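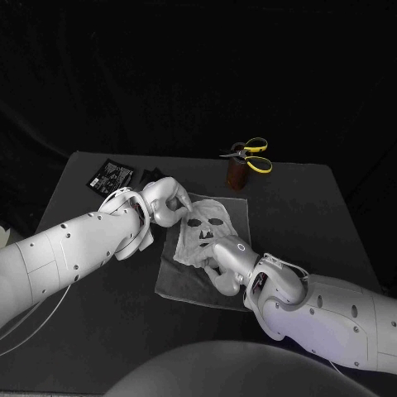

A student in last year's group objected that drape cannot be a property of a cloth at all, because the same cloth hangs differently on a round table and a square one. The objection is fair and this handout starts from it.

Textiles 2, Unit 5: Drape, bending and creasing

1. Terms
Drape is the way a cloth deforms under its own weight when part of it is held up. It depends on bending stiffness, shear stiffness and weight per unit area. The shape of the support is fixed by the test method, so results from different supports must not be compared.

2. Bending length
A strip is pushed over a horizontal edge until its tip meets a plane sloping down at a set angle. The overhang is measured and halved to give the bending length. Cut separate strips for warp and weft. Test each strip face up and face down, at both ends. Strips that twist are noted in the results and left out of the mean.

3. Drape coefficient
A circular specimen is held between two smaller discs and allowed to hang. The coefficient is the area of the shadow ring divided by the area of the unsupported ring of flat cloth, given as a percentage. Low values mean a limp cloth. Two cloths may share a coefficient and fold differently, so record the number of folds as well.

4. Crease recovery
Fold the specimen, load it for 5 minutes, release it and read the angle after a further 5. Wool recovers well. Untreated cotton and linen recover poorly, as bonds between the cellulose chains re-form in the bent position. Moisture speeds this up, hence the conditioning cabinet.

5. Cloths for the practical
Wastholm: plain weave cotton
Pasivon: polyester satin
Barroso: heavy linen, 400 g per square metre
Tutura: wool twill

Each group tests three of the four. Barroso is too stiff for the small disc; use the large one and say so in the report.

6. Before the session
Read chapter 9, omitting the section on knitted fabrics. Reports are handed in at the lab office by noon, with raw readings attached.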